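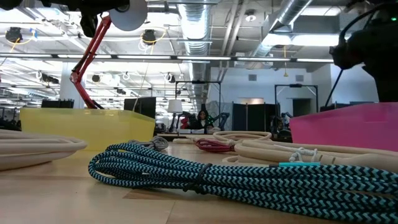 What is in the Rirnbridge holiday offers set?

It is a collection of 374 package holiday listings, copied out by hand from the brochures of two small travel firms, Braltier and Gidey, and put into one tidy table so that you can set one offer beside another without a lap full of paper.

I started it because I love a good brochure (I always have!) and because I was forever losing track of which price included the transfer from the airport and which one left you standing at the kerb with your suitcases. Each row is one offer. The columns are the firm, the resort, the number of nights, the board, the price per person in pounds, whether transfers are included, and a notes column where I've put anything that wouldn't fit elsewhere, such as a sea view costing extra or a pool that shuts for the winter.

Files

offers.csv holds the main table
resorts.csv holds the spelling of each resort name, as the two firms rarely agree
notes.txt has my own ramblings on the odd cases

Prices run from 480 pounds upwards, and just over 800 for a fortnight is quite usual in the warmer places. All of them are for 2 adults sharing a room, and I have left single supplements out altogether, which I do feel a bit guilty about.

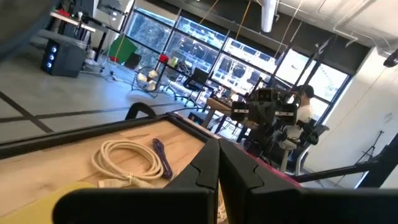

Can I use the prices to plan a trip?

Please treat them as a record of what was printed, and ring the firm for a current price before you book anything.

The February offers are the thinnest part of the set. Gidey printed very few that winter, so do be careful if you are working out averages by month. A handful of rows for the Otier coast have no board given, and I've left those cells blank where the brochure didn't say.

You are welcome to share the table and change it as you like, and a mention of Rirnbridge would be lovely. If you spot a mistake, open an issue with the row number and the resort, and I'll look it up in the brochure.

Last updated 27 October 2021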